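Govier Scene Pack for Layug
Simulated tabletop rooms for testing placement policies

Govier is the room set we built to answer one nagging question: does a placement policy still know what it's doing when the furniture moves? We'd been testing on bare tables for ages and getting lovely scores, and then a chair went in and the scores fell apart. So we made 146 rooms with chairs in them, and it has been the most useful thing we've done all year!

The pack runs in the Layug simulator, version 13 or later. Each room has a table, a few seats, plain walls and a small number of objects. Colours, table angle and viewpoint are drawn afresh for every room, and the seed is stored with it so you can get exactly the same layout back.

The method
We call it Carnell scoring. A policy is run twice from the same seed, once with the full room and once with everything except the table and its objects taken out. The score is the gap between the two runs. A small gap means the policy is paying attention to the things it has been asked to handle. A big gap means the furniture is throwing it off, and you can then put the chairs back one at a time to find the culprit (great fun, and a bit addictive).

Layouts like the one below, with a box towards one end of the green table and a smaller object on a blue disc well away from it, are where we learned the most. There's a long clear stretch between the two, and the chairs sit close in on different sides.
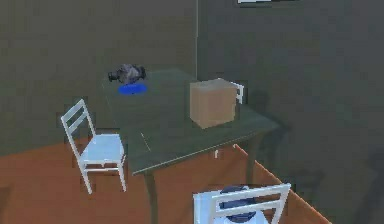

What we found
Our baseline policy, Fala, was trained on bare tables only. Over 438 paired runs its gap was widest when a chair back stood between the viewpoint and the table. Chairs on the far side mattered far less than we'd guessed. Retraining with chairs placed at random closed most of the gap, and the bare-table score held steady - that second part really pleased us.

What you get
146 room files with seeds
The Carnell scoring script
Fala weights, before and after retraining
Logs for all 438 paired runs

Licence and price
Free for teaching and university research. A company licence is 899 pounds per site and includes updates to the room set. The next update is due in July and adds round tables.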